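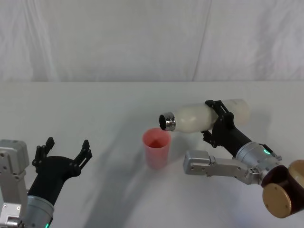 The last bus out of Undville used to leave at ten past six, according to one woman who has lived there most of her life, and if you missed it you rang your sister or you walked. She has missed it more often than she would like to say. Her sister has since moved away.

The bus she means is the 16, which runs over the hill to Zirkoreck and back. It has had four operators in its time and came close to having none. When Sheikh Coaches took it on, the timetable had shrunk to three journeys a day and the shelter by the chapel had lost its roof.

Undville is not cut off by most people's standards. There is a school, a pub and a shop that takes parcels. The surgery, though, closed its village branch and moved everything to Zirkoreck, where the college and the supermarket already were. For anyone without a car that made the 16 the only way to see a doctor.

The new timetable started in October. There are now seven buses each way, the last leaving Zirkoreck at 8.40pm, and a single costs the same wherever you get on. In the first full month the route carried 1,797 passengers. The drivers had expected fewer. Some mornings the college run is full by the Trekum turn, and people have had to stand.

Trekum itself has done less well. The bus stops on the main road and does not go down into the village, a walk of half a mile along a lane with no pavement. Residents have asked for a detour. Sheikh says it would add nine minutes to each trip and the driver would miss his connection with the train, and for now the answer is no.

Money is the other worry. Fares cover less than half of what the route costs to run, and the county pays the rest under an agreement that ends next year. The operator would like a longer one. A second vehicle, bought used, would cost up to 100 thousand pounds, and it is hard to borrow that against a contract with a few months left on it.

Meanwhile people have begun to arrange things by the bus again. The pub has moved its quiz forward so that the Zirkoreck team can get home. Two students who had been lodging in town during the week have gone back to living with their parents. The dentist's receptionist asks Undville patients which bus they are coming on before she offers them a time.

The shelter still needs its roof. The parish has a quote and hopes to have the work done by Easter.

January 11, 2023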